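케이블을 집는 팔, 학생 동아리 Plorkau를 만나다

로봇 동아리 Plorkau의 회장은 인터뷰를 시작하기 전에 먼저 책상 위의 끈과 케이블을 정리했습니다. "죄송합니다. 우리 동아리는 항상 줄이 많습니다." 저는 이 나라 말이 모국어가 아니어서 천천히 말해 달라고 부탁했고, 회장은 끝까지 천천히 이야기해 주었습니다.

Plorkau의 회원은 현재 16명입니다. 기계과 학생이 제일 많고, 디자인을 공부하는 학생도 있습니다. 올해의 과제는 Wavham 대회의 '부드러운 물건' 부문입니다. 로봇 팔이 케이블, 수건, 끈 같은 물건을 집어서 통에 넣어야 합니다. 제한 시간은 한 번에 20초입니다.

왜 이렇게 어려운 부문을 선택했는지 물었습니다. 회장은 조금 생각한 다음에 대답했습니다. "작년에는 나무 블록을 옮겼습니다. 점수는 좋았지만 회원들이 좀 심심해했습니다. 블록은 어제도 오늘도 같은 모양입니다. 케이블은 놓을 때마다 모양이 달라집니다."

연습은 오후 네 시에 시작합니다. 한 명이 팔을 조종하고, 다른 한 명은 기록을 합니다. 9월부터 지금까지 기록한 시도는 533번이 넘습니다. 기록을 맡은 2학년 학생은 공책을 보여 주면서 말했습니다. "처음에는 성공과 실패만 썼습니다. 나중에 보니까 왜 실패했는지 알 수 없었습니다. 그래서 지금은 어느 고리를 잡았는지도 씁니다."

가장 많은 실패는 고리 하나만 잡는 경우라고 합니다. 팔이 올라가면 나머지가 풀려서 책상에 끌립니다. 그래서 학생들은 여러 줄이 겹치는 가운데 부분을 위에서 잡는 방법을 연습하고 있습니다.
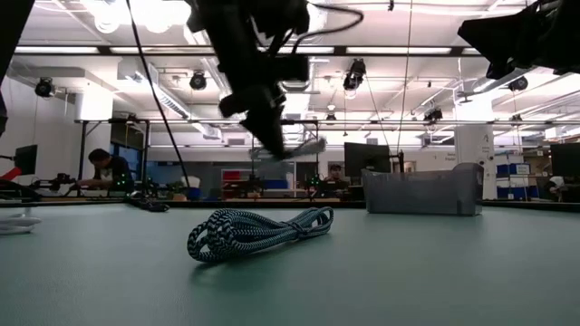
무늬가 있는 케이블 다발 위로 내려오는 그리퍼. 오른쪽 뒤는 반투명한 회색 통.

조종을 맡은 학생에게는 손이 떨리지 않는지 물었습니다. "손보다 눈이 더 힘듭니다. 화면만 보면 높이를 잘 모르겠습니다. 저는 책상에 생기는 그림자를 같이 봅니다." 신입 회원에게도 이 방법을 제일 먼저 가르친다고 합니다.

부품비는 학교 지원금과 Laing 공방의 후원으로 내고 있습니다. 손가락 끝의 패드는 자주 바꾸어야 해서 생각보다 돈이 듭니다. 예선은 12월입니다. 그 전에 수건 연습도 해야 하는데, 아직 두 번밖에 못 했다고 회장이 작은 목소리로 말했습니다.

신입 회원은 다음 학기 초에 다시 모집합니다. 로봇을 만져 본 경험은 없어도 됩니다.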